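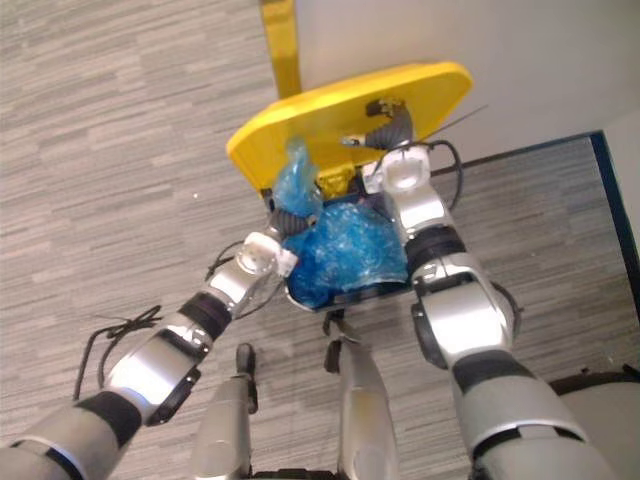
Do people stay longer for a post-film talk when the first question comes from the audience?

They stay longer, and the difference shows most clearly at late screenings of short films, where the hall otherwise empties quickly once the credits are over.

4.2 Who asks first

We came to this part of the study with modest hopes. The talk after a festival screening looks like such a loose, chatty thing that we half expected to find no pattern in it at all. What we found instead kept us at our desks well past supper, and we are delighted to be able to set it out here at proper length.

The material is the full set of talks recorded at the Tusthorpe festival over its last three editions: 135 sessions, from packed gala evenings in the 600-seat Tristton hall down to morning programmes of student shorts in the room above the library. Every question was written out, 1,071 of them, and marked for who asked it, who answered, and whether it led to a second question from somebody else. This last mark turned out to be the most useful one we had. A question that draws another out of a stranger three rows back is doing something lovely, and we wanted to know what sort of question it was.

The habit at Tusthorpe, as at most festivals of its size, is for the host to open. The host thanks the guests, says something kind about the film and asks how the project began. In 23 sessions this did not happen, usually for the dullest of reasons (a late train, a missing microphone, a host still parking the car), and the first question came straight from the seats. We treat these as the comparison group, knowing full well that it is small and that nobody planned it.

The contrast is a striking one. When the host opened, the next few questions tended to stay with the director and with the making of the film: money, locations, the length of the shoot. When somebody in the audience opened, the actors were brought in far sooner, and the talk went to moments on the screen. People wanted to know why a character had laughed at that point, or whether a pause at a kitchen door had been written down. Young actors, who in the host-led sessions could sit through the whole talk with a glass of water and a fixed smile, suddenly had a great deal to say!

The session for Pyo is our favourite case. It is a short film with two speaking parts, shown late on a Monday to a hall that was less than half full. The opening question came from a woman near the back, who asked the lead whether she had been angry with her screen brother or only tired of him. The lead said she had played it differently on each take and did not know which one had been used. The director had not known this. From there the conversation ran between the two of them and the audience until the staff began putting out the lights, and the word "budget" was never spoken.

Figure 4. A dark garment with ribbed fabric, held by a white robotic gripper.
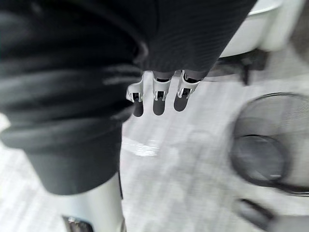 Ljubica Ionescu, who hosted more of these sessions than anyone else and kindly read a draft of this section, raised a fair point about timing. Audiences at late screenings are people who have chosen to be there late, she wrote to us, and they would talk whoever went first. We took this seriously and compared the late sessions only with each other. The gap became a little smaller but did not go away. Her second point was harder to meet: a host's opening question gives nervous guests something safe to answer, and a first-time director may need that far more than the audience needs a lively start. Our marks say nothing about nerves, and we would dearly like to see somebody study them.

We also looked at questions sent in by phone through Astosus, the system the festival used for its most recent edition. These are short and often very funny. They seldom lead anywhere, though, as the person who sent the question stays hidden in the dark and cannot be asked what they meant. The best exchanges in our material nearly always have a follow-up in them, when an actor says "Do you mean the scene in the car?" and a voice answers "No, just before that."

Length of answer behaves differently from what we predicted in Section 2. Long answers do not put people off asking.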